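Dish soap dilution, second round of notes

I went back to testing dish soap in February, mostly because the water changed. Atbridge switched part of its supply over the winter and the hardness strips at my kitchen tap moved up one full color band. Lather dropped the same week. The old notes on this blog were written for the softer water and should be treated as out of date.

The setup is the same as before. One stock bottle of full-strength liquid, one pump bottle for the diluted mix, one measuring syringe, and a kitchen scale that reads to the gram. I use tap water, never distilled, on the grounds that I wash dishes with tap water.

The soap is Lurnon, unscented. I switched to it from Roscombe after the Roscombe lemon version started leaving a smell on plastic lids. Roscombe cuts grease a little faster at full strength. Once both are diluted I can't tell them apart on a dinner plate, and the Lurnon rinses off sooner.

Mixes tested: one part soap to 5 parts water, one to 9, and one to 16. Each got a full sink of ordinary dishes, then a single roasting tray with chicken fat left on it overnight. The water started at the same temperature each time, checked with a probe thermometer.
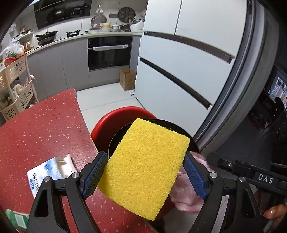
Does diluted soap work on a greasy pan?
At one to 5 it does, if the pan is wiped out with a paper towel first and the water is hot. Weaker mixes smear the fat around and need a second dose.

Results for the rest of the load. One to 5 cleaned everything, and the lather held until the last few forks. One to 9 cleaned glasses, plates and mugs with no film, but gave out on the tray. One to 16 was fine for glasses and nothing else. It also felt slippery for a long time in the rinse, which I did not expect from the weakest mix and can't explain.

Storage is the part I got wrong last time. I made up a large batch and left it by the window, and it went cloudy and thin. Cirilo Esquivel wrote in to point out that most of the preservative in a dish soap is dosed for the product as sold, and watering it down waters that down too. He mixes only what he will use in a few days. I now do the same. The pump bottle gets emptied, rinsed with hot water and dried before each refill.

Two small points on pumps. A foaming pump needs a thinner mix than a standard one, and mine clogged at one to 5. A standard pump puts out more per stroke than most people want, so I wrapped a rubber band around the neck to shorten the travel. 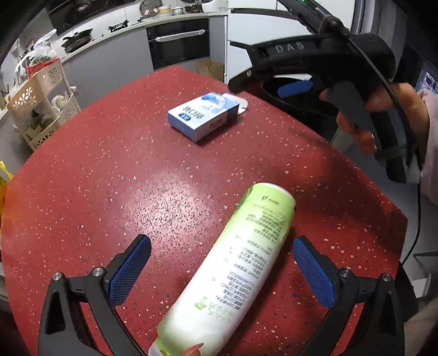 Bottle on its side, red tabletop.

Nina prefers to put full-strength soap straight on the sponge and has no interest in any of this. For a fair comparison I weighed the bottle before and after her turns at the sink. She used more soap per load than I did with the one to 5 mix, but she also finished sooner. I haven't tried to put a price on the time.

Fulgencio Valdovinos asked whether a little washing soda would help with the harder water. I tried it in the basin, not in the bottle. Lather didn't improve much. Glasses came out clearer. It is rough on bare hands and it dulls aluminum, so I keep it for glassware and wear gloves.

The load counter on my spreadsheet stands at 2,419, going back to the first Roscombe bottle. I'll add the hardness reading as a separate column from now on, and the next thing to test is one to 7 in the standard pump.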